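About Farkura

We collect examples for robots that have to learn household jobs. Kitchens mostly. Wiping, sorting, putting stuff back where it goes, picking up the odd heavy thing without dragging it across a counter.

Small company, two floors, too many cutting boards. 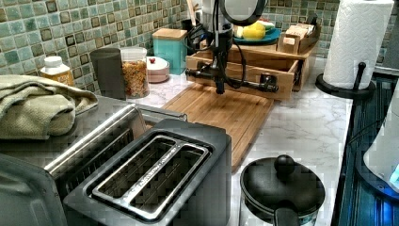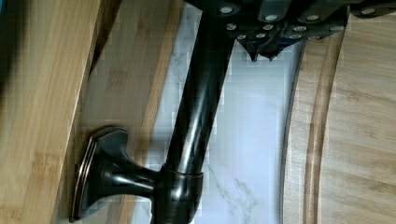
What we do

A customer sends us a task list. We set up the counter, run the task over and over with a person driving the arm, and save every run. Video, joint positions, gripper opening, plus a plain sentence saying what the operator was trying to do. That last part gets skipped a lot elsewhere. We don't skip it.

A normal order is 300 runs per task. Some want fewer, fine. Under 60 we'll probably tell you to save your money.

Bad runs stay in. Dropped it, missed it, grabbed the wrong end, all labeled and kept in a seperate folder. You decide if your model sees them. Most customers say no at first and then write back in a month asking for them.

How we got here

Jingyi Kong started Farkura after a long stretch of writing learning code and waiting on data that never matched the spec. First setup was one arm and her own kitchen counter. Moved into the Brirkero building the next September, still there. Rent went up, we stayed.

Things we're fussy about

Real clutter. Counters get rearranged between batches, and we log what moved.

Metal and shiny stuff. Hard for cameras, so we do a lot of it. Dark finishes on pale stone too.

Operators. Everybody trains on throwaway tasks before touching a paid order. 182 practice runs, no shortcuts, Jingyi did hers too.

Checking. A second person watches every run start to finish. Slow, yes. It's in the price.

Our tools

Tovum is our recording software. Keeps the camera views and the arm in sync, flags gaps. Built in house, not for sale right now, please stop asking (kidding, keep asking).

Qian is the task library. 39 kitchen tasks in it so far, each with a written setup sheet so you can repeat it at your own place. Laundry tasks are next, folding is going badly.

Working with us

Send the task, the gripper you use, the file format you want. We come back with a short test batch first. Look at it, complain, we fix it, then the full order goes ahead. Files go out in batches so your not sitting around until the end.

Hiring

Operators, mornings and evenings. Steady hands, patience, ok with doing the same thing again and again. No robotics degree needed. Also one person for labeling who can actualy spell. Use the contact form and put "operator" or "labels" in the first line so it lands in the right inbox.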